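Home | News | Courses | Notices | Contact

Nestov House reopens its teaching kitchen with a course on simple breakfasts

29 March 2021
By the Nestov House press desk

The teaching kitchen at Nestov House will reopen to learners in July with a short course on the preparation of simple breakfasts at home. The course, entitled The Breakfast Table, has been drawn up with the Nurero adult learning service and will be offered to residents of the district who are setting up a household for the first time or returning to cooking after a long interval.

Each course will run for 3 weeks, with one session a week, and will be limited to 14 learners. Applications may be made in writing or at the front desk. A fee of £20 is payable on acceptance and covers bread, spreads and printed notes. The fee will be waived for applicants who receive support from the Gajdoš Fund.

The first session is given over to toast. Learners will consider the choice of bread, the thickness of the slice, the setting of the toaster and the arrangement of a small work surface, with the plate, the bread and the toaster all within easy reach. The method is taught on a plain wooden table, so that it can be repeated in a home with very little worktop.
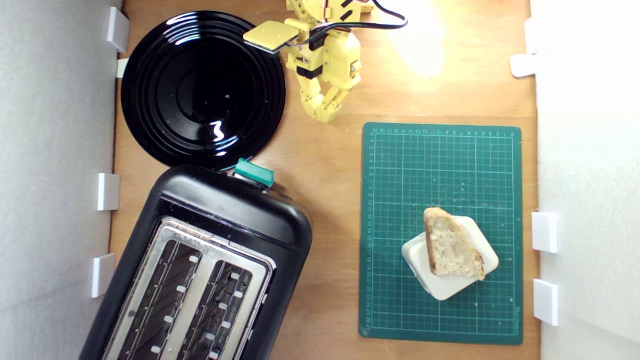 One former learner, writing in response to the notice of reopening, asked that the session on toast should be kept at its full length. The previous course had hurried through it in order to reach eggs and porridge, the letter said, and several people had gone home still unsure how to deal with thick slices or bread taken straight from the freezer. The letter also asked for the printed notes to be set in larger type. Both requests have been accepted.

The revised session will last a full morning. Learners will toast white, brown and seeded bread at several settings and record the results on a card to take home. Attention will be given to the placing of the slice, which should stand upright in the slot and go down without being forced. Bread that is too wide for the slot should be trimmed beforehand with a bread knife on a board.

Safety will be covered before any appliance is switched on. The notes advise that the toaster should stand on a level surface, clear of curtains and paper, and that metal cutlery must never be put into the slots. A slice that has become stuck is to be left until the toaster has been unplugged and has cooled. The crumb tray should be emptied regularly, again with the plug removed from the wall.
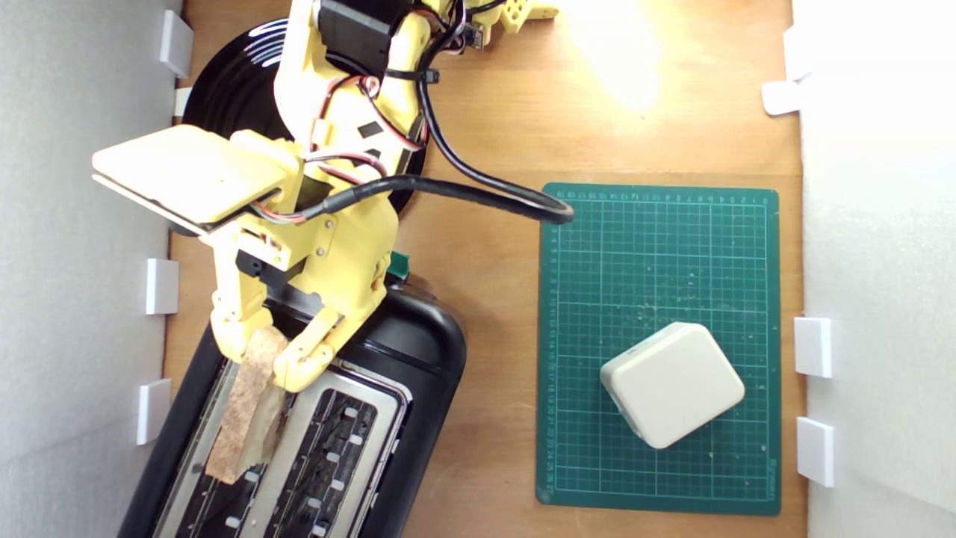 May learners bring their own toaster to the session?
Learners are asked to leave their own appliances at home, as everything used in the kitchen must first pass an electrical check. Questions about a particular model may be raised with the tutor at the end of the morning.

The second session deals with eggs and porridge, and the third with fruit, hot drinks and the laying of the table. A certificate of attendance will be issued to those who complete all three. The kitchen will open 30 minutes before each session for learners who require a seat near the front or help with the steps.

Application forms are held at Nestov House and at the Ondosis reading room. Completed forms should be returned to either address.

Recent items
Ondosis reading room: revised opening hours
Nurero adult learning service publishes summer programme
Gajdoš Fund: how to apply for help with course fees
Nestov House garden path to be relaid
Bread knives and boards: guidance for home cooks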